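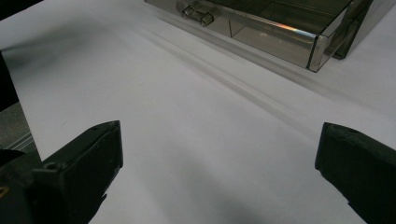 Papermaking in Dovden

Dovden is a river town best known for its handmade paper, a craft that still fills the lower streets with the thump of beaters every August. The town has 3,393 residents, and a surprising number of them can tell you the weight of a sheet just by shaking it!

The first mill, Skov, was built where the Istura drops over a rock shelf, giving it the steady power it needed to pound linen rags into pulp. The water is wonderfully soft and low in iron, so the sheets dry to a clean, even white without bleach. At its height Skov turned out around 4,000 sheets a week, most of them sold upriver to printers in Dreda.

Making a sheet takes two people. One dips the mould and gives it a quick shake side to side (this locks the fibers together), and the other presses the fresh sheet onto damp felt. The stack is squeezed in a screw press, then hung in the loft. Uliana Romaniuk's history of the mill lists 1,255 separate watermarks, including a delightful run of fish. Signe Kvaran later recut several of the lost designs in brass wire, and they are used on writing paper today.

Related articles
Watermark
Rag pulp
Istura (river)
Skov Mill

We use cookies to remember your reading settings. Accept | Manage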